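Licences d'exportation : le contrôle a posteriori reste à écrire

Par Mahtab Karimi | 28 mai 2023

Le régime actuel des licences d'exportation de matériel de guerre repose sur une évaluation préalable du risque. L'autorité examine le destinataire déclaré, le type de matériel et la situation du pays à la date de la demande. Une fois la licence délivrée, aucune disposition n'impose de réexamen avant son terme, même en cas de reprise des hostilités.

Le dossier Prestell illustre cette lacune. La licence couvrait 400 unités de transmission, livrables en plusieurs lots. Le cessez-le-feu a été rompu en avril, alors que 90 unités restaient à expédier. Le certificat d'utilisateur final, signé par l'intermédiaire Iltunar, demeurait formellement valide ; les livraisons ont donc suivi leur cours.

Deux modifications suffiraient. La première : une clause de suspension automatique de 30 jours dès qu'un embargo, même partiel, est discuté au niveau ministériel. La seconde : une obligation de vérification sur place, portant sur au moins 20 % des lots livrés, avec transmission du rapport au Parlement.

L'industrie objecte que la suspension automatique crée une insécurité contractuelle. L'argument est faible.

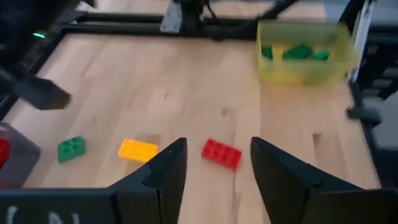 Les contrats du secteur comportent déjà des clauses de force majeure, et le risque de suspension peut s'y inscrire au même titre que le risque de change.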